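Reimbursement for a canceled community kitchen booking

Posted in: Shared Facilities and Rentals

Our tenants' association reserved the shared kitchen in the Natia building for an evening in November. The reservation was made through the Folo booking page and confirmed the same day. The fee was $139, paid in full at the time of booking. Three days before the event, we received notice that the kitchen would be closed for plumbing work. The notice offered a credit toward a later date but made no mention of a refund. Our members would prefer to have the money returned, as we do not expect to hold another event before the credit expires. Are we obliged to accept the credit, and to whom should the request be addressed?

Posted by Pamura Tenants

Dezső Lengyel

The terms that applied on the day you booked are the ones that govern this matter. Please locate the confirmation message and read the section on cancellation by the facility, which is separate from the section on cancellation by the renter. In most rental agreements of this type, a closure ordered by the facility entitles the renter to choose between a credit and a refund. If the agreement is silent on the point, you should still request the refund in writing.

Address the letter to the building office and send a copy to the booking service. State the booking number, the amount paid, the date of the closure notice, and the method of payment. Ask for a reply by a specific date. Do not use any part of the credit while the request is pending, as this may be treated as acceptance of the offer. 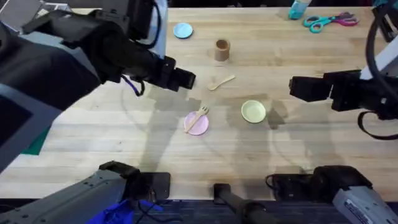 Butcher-block worktable with a small wooden spoon.

Please note also that booking services often keep a processing charge. Our own group paid $139 under similar conditions and received $138 in return. We did not dispute the difference.

Mavromatis Hall Office

Credits are standard. Call the office and ask.

Residents' Desk

The previous reply is correct that the office should be contacted, but a telephone call leaves no record. If you do call, write down the name of the person you spoke with and the time of day, and confirm the conversation by email afterward. Any cleaning deposit should be listed on a separate line of your letter, as deposits are commonly held in a different account from rental fees.

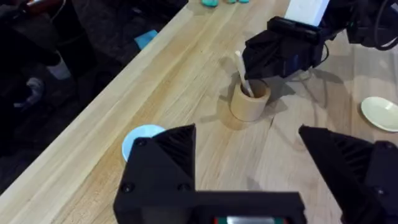
How long should a renter wait before sending a second letter?
Allow the full period named in the first letter, then send the second one with a copy of the first attached.

If the second letter also receives no reply, the renter may ask the card issuer to review the charge. Card issuers set their own deadlines for such requests, and these should be checked early.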